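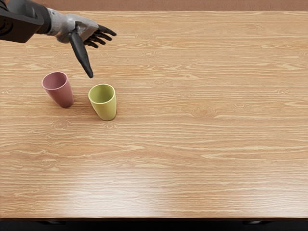
Hilo sobre cómo hacer mermelada de naranja amarga en casa, que en octubre siempre me lo preguntan y luego en enero no encuentro lo que escribí.

1/ La naranja amarga no se come. Sirve para mermelada por la piel y por la pectina de las pepitas. Si usáis naranja de mesa, sale una cosa dulce que no cuaja igual y hay que añadir limón.

2/ Cantidades de mi cuaderno: 5 naranjas amargas, 1 limón, 2 litros de agua y azúcar según el peso de la fruta cocida. La última vez puse 15 naranjas y estuve removiendo hasta la noche. No lo recomiendo con una cocina normal.

3/ Se lavan con cepillo y agua templada. Se exprimen y se guardan las pepitas y las membranas en una gasa atada. La gasa va dentro de la olla con todo lo demás.

4/ La piel se corta en tiras. Yo las hago finas. En casa de mis padres las hacían gruesas y tampoco pasa nada, pero hay que cocerlas más.

5/ Remojo: toda la noche, con la gasa dentro. Hay quien cambia el agua para quitar amargor. Yo no la cambio porque me gusta amarga.
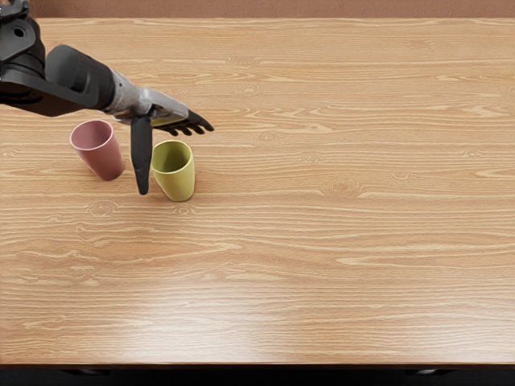
Sección de Cocina y Conservas, Club Risetti

6/ Al día siguiente se cuece todo a fuego medio hasta que la piel se deshaga al apretarla con los dedos. Esto hay que hacerlo ANTES de echar el azúcar. Con el azúcar dentro la piel ya no se ablanda más.

7/ Se saca la gasa, se deja enfriar y se aprieta bien sobre la olla. Sale un líquido espeso. Eso es la pectina, no lo tiréis.

8/ Azúcar: pesáis la fruta con su líquido y echáis tres cuartas partes de ese peso. Con menos azúcar se puede hacer, pero dura menos y va a la nevera desde el primer día.

9/ Para saber si está: plato pequeño en el congelador, una cucharadita encima, esperar un minuto y empujar con el dedo. Si se arruga, está. Si corre, otros 4 minutos y se repite la prueba. Apartad la olla del fuego mientras probáis.

10/ Antes de envasar la dejo reposar 15 minutos fuera del fuego. Si se envasa recién apartada, las tiras se suben todas arriba y el fondo del bote queda solo de gelatina.

11/ Botes: hervidos y escurridos boca abajo en un paño limpio. Tapas nuevas. He visto a gente reutilizar las tapas varios años y luego se extrañan del moho.

12/ Sobre la etiqueta: poned el mes y si lleva limón o no. El año pasado encontré en la despensa un bote en el que solo ponía "389". Es mi letra y no sé qué significa. Supongo que los gramos.

13/ Me preguntáis por el whisky. Una cucharada sopera por bote, al final, con el fuego apagado. A mí me sobra.

14/ Si no ha cuajado al día siguiente, no la tiréis. Esperad un par de días, que a veces tarda. Y si sigue líquida, vuelve a la olla con el zumo de otro limón. O la usáis para el yogur y ya está.

15/ Las recetas de membrillo y de higo las pongo en otro hilo cuando las pase a limpio. La de tomate verde no la tengo, si alguien la tiene que la deje en respuestas.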